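Print this page | E-mail this page

Harju Dry Goods Storage Range

The Harju range is supplied by Hurnico to school kitchens, community dining rooms and small retail stores that keep dried beans, grains and seeds in quantity. It consists of lidded bins for bulk storage, smaller containers for daily use at the counter, and the labels and fittings that go with them. All items may be ordered separately.

Bulk bins

The large bin has a hinged lid and a sloped front, which allows staff to reach the contents without lifting the lid off completely. It is intended for floor use and may be fitted with casters. Order number 449 refers to the bin with casters; order number 372 refers to the same bin on fixed feet. Both are delivered assembled.

Bins should stand clear of outside walls and away from dishwashers, steamers and other sources of moisture. Beans stored for long periods in a warm room take longer to cook, and kitchens are advised to keep the main supply in a cool pantry and bring out only what is required for the week.

Counter containers

Counter containers are filled from the bulk bins, usually once a day. They should be emptied and washed before refilling – new stock should not be poured over old. A separate scoop is recommended for each product, particularly where lentils, wheat or nuts are handled in the same kitchen. 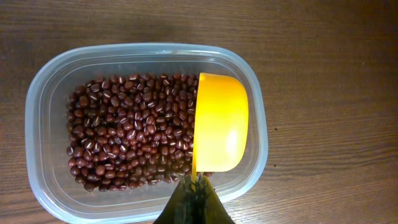

Small red beans with a yellow measuring scoop.

Labels are supplied in packs of 80 and have space for the product name, the date of filling and the initials of the person responsible. They can be removed with warm water. Kitchens that already use a color system for allergens may order plain labels without a border.

Cleaning

Wash bins and containers by hand with a mild detergent and allow them to dry fully with the lid open. Abrasive pads should not be used. Casters should be checked each October, together with the lid hinges, and replaced if they no longer turn freely.

Warranty and orders

Bulk bins carry a warranty of five years against faults in material and assembly. Labels and casters are excluded. Orders received by noon on Monday are shipped from the Testthorpe warehouse the same week.

Institutional orders: Siiri Vuorinen
Spare parts and warranty claims: Santeri Huttunen

Shares: 5 | Comments: 0

This site uses cookies to remember your order list. Accept | Manage settings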